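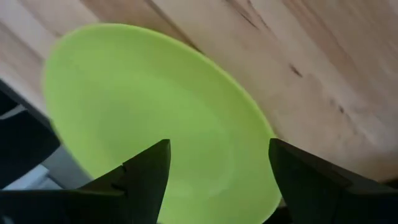
Lime green plate on a light wood table

How to write a run of show for a product launch

I've been calling shows for corporate clients long enough to have a drawer full of old run of show documents, and I still steal from them every time I start a new one. If you've been handed a launch event and somebody asked you to "send over the ROS when you get a chance," this is how I'd go about it. I'm assuming you already have a venue, a date and at least a rough agenda from the client.

What you're making

A run of show is a spreadsheet where every row is something that happens and every column is somebody who has to do something about it. The agenda says "CEO welcome, 7:00 pm." The run of show says the walk-in music fades at 6:59:30, house lights go to half, the voice of God announcement plays, the podium mic opens, slide one comes up and then the CEO walks on from stage left. Same moment, lots more rows!

Step 1: Get the real doors time

Ask the client when guests can enter the room, then ask the venue the same question. You will get two answers. On the Hidisico launch in February the client had doors at 6:00 and the venue had it at 6:30, with catering still resetting the back half of the room in between. We had 300 guests coming. I would've been very unhappy finding that out on site.

Once you have one answer, put it in the sheet in bold and work in both directions from there.

Step 2: Set up your columns

Mine go like this, left to right:

Cue number
Start time
Duration
What happens
Who's on stage
Audio
Video
Lighting
Stage and scenic
Notes

You can add a column for the stream if there is one. Please don't add a column for "status" or "owner" - that stuff belongs in your planning sheet, and it makes the thing too wide to print. I print mine on legal paper, landscape, and if I have to tape two sheets together I've gone wrong somewhere.

Step 3: Put in the moments that can't move

For a launch this is usually the reveal, any live satellite or video link, and dinner service. Start with those. The reveal on the Urkia job was tied to a press release going out at 8:15 pm sharp, so everything before it had to be stretchy. I put a four-minute host segment right in front of the reveal and told the host it might be two minutes or it might be six. A good host will be fine with this. A nervous executive won't, so don't put your padding there.

Step 4: Fill in the gaps

Now go row by row and add everything else. Read it out loud while you do it and picture the room. How does the presenter get up there? Is somebody handing them a clicker? Where does the last person go when they're done, and are they going to meet the next one on the same set of stairs?

Changeovers always take longer than you want. If there's a lectern to strike, time it with the crew during setup and use that number, plus a bit. I once wrote 10 seconds for moving a lectern and it turned out to be bolted to its base, with a monitor cable running through it. The band played a lot of extra bars that night.

Step 5: Number your cues, and leave room

I number in tens: 10, 20, 30. That way when the client adds a surprise thank-you video (they will) it becomes cue 35 and I don't have to renumber the whole document after lighting has already programmed it. Once the operators have the numbers in their desks, those numbers are frozen. Don't touch them, even if it looks messy.

Step 6: Send it out early

I send a first version 14 days before the show, with DRAFT 1 in the file name and in the header of every page. It will have holes in it and that's fine. Highlight the holes in yellow so people know you know. Audio, video and lighting each get the same file, and so does the venue's banquet captain, who'll tell you things about service timing that you'd never guess.

After that I only send a new version when something changed, and I list the changes at the top. One line each, something like "Cue 120 video now runs 2:40, was 1:55."

Step 7: Rehearse from the paper

Cue-to-cue first, no presenters. You call the standby, you call the go, everybody does their bit and you skip to the next one. Then bring the speakers in. Write your corrections by hand on the printout and update the file at the break. For the Peeters dealer night I skipped that update and lighting spent the first half of the show working off the old page four. We got through it, but I was sweating.

A few odds and ends

Write times in the same clock format all the way down. Mixing 7:30 pm and 19:30 is asking for trouble, especially with a touring crew.

Put phone numbers for the department heads on the last page.

If a video has a loud ending or a fake ending, say so in the notes. The Grulis opener had a three-second black hole in the middle, and the operator came very close to taking it out early in rehearsal.

Printing for a crew doesn't have to be fancy. My last batch, 488 pages with all the revisions, went through the regular office machine, one staple in the top left corner of each set. Bring a spare set for the client, and a pencil for everybody.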